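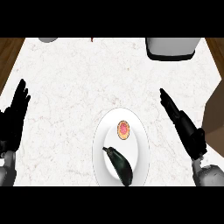 Home Reviews Yard & Trees Tools Contact

Jorus pole saw – two seasons in

Bought this last May after the pear tree dropped a limb on the fence. Had a guy out to quote the cleanup plus a prune on the rest, then decided I'd do the small stuff myself. Big stuff, still him. I don't climb.

So. The Jorus is the manual one, not the battery one. Three-section pole, curved blade on the end, little hook at the base of the blade for pulling hung-up branches down. The hook is the best part of the whole thing and the box barely mentions it.

Cutting first. It cuts on the pull stroke. Green wood up to wrist thickness, no trouble, a minute or so once you've got a groove started. Starting the groove is the annoying bit. At full extension the pole flexes and the blade skips around on the bark, and you end up with scratches everywhere before it bites. Shorter pole, much better. I do most of my work with the last section left in and stand closer than I'd like. Hard hat and glasses, every time. Sawdust goes straight in your face otherwise.

Dead wood is slower. Old dry maple was a real slog, I gave up on one branch and came back to it after lunch.

Locks. Two of them, flip levers. The lower one has been fine. The upper one started slipping over the first summer, pole would shrink on me mid cut. There's a small screw under the lever and a quarter turn fixed it. Not in the manual. So-ying Pan next door has the same saw and hers did the same thing, so check it when you unbox.

Weight – not bad for the first ten minutes. After that your shoulders know. I do a tree, put it down, rake, do another. Woo-jin Ryu borrowed it for his whole hedgerow in one afternoon and couldn't lift a coffee cup the next day.

Blade has held up. I wipe it down with a rag and a bit of oil when I remember, which isn't often. There's some rust near the bolt, none on the teeth. Pitch from the pine gums it up bad though, and you will feel it drag. Replacment blades are easy to get and swap with one bolt. Haven't needed one yet.

The blade cover is junk. Thin plastic, split at the fold before winter. I use an old piece of garden hose slit down the side and a bungee.

Things I'd skip it for: anything over a roof, anything near the service wire (call someone, please), anything thicker than your arm. Undercut first on the heavier ones or it'll tear a strip of bark right down the trunk. Did that to the pear. It's healing over but it looks awful.

Compared to the Flulteo my brother-in-law has – his is lighter and the pole feels stiffer, but no hook, and the sections twist instead of clamp, and the twist locks get full of grit. He's always banging it on the driveway. I'd still take mine. If Flulteo put a hook on theirs I might change my mind.

Storage, it's long. Even closed up it doesn't fit standing in my shed, so it lives on two nails along the back wall.

Also bought the pruner head attachment that goes on the same pole, with the rope. Don't bother. Rope catches on every twig on the way up, and the cut is ragged on anything over a finger. Sent it back, refund took a while but came thru fine.

Would I buy it again, yeah. For a yard with a handfull of trees and someone who wants to keep the low limbs off the car. If you've got a lot of big old trees get a crew in and use this for the in between years.

Four out of five. One off for the upper lock and that stupid cover.

550 shares 2 comments

Siu-fong Mok
Does the hook get in the way on tight crotches? Mine's a crabapple, everything is on top of everything.

Chun-yin Chu
Had the upper lock slip too, tightened the screw, good since. Agree on the cover. I used a strip of carpet and tape.

Get new yard reviews by email. Enter your address to subscribe. You can unsubscribe at any time.

This site uses cookies. Accept Manage settings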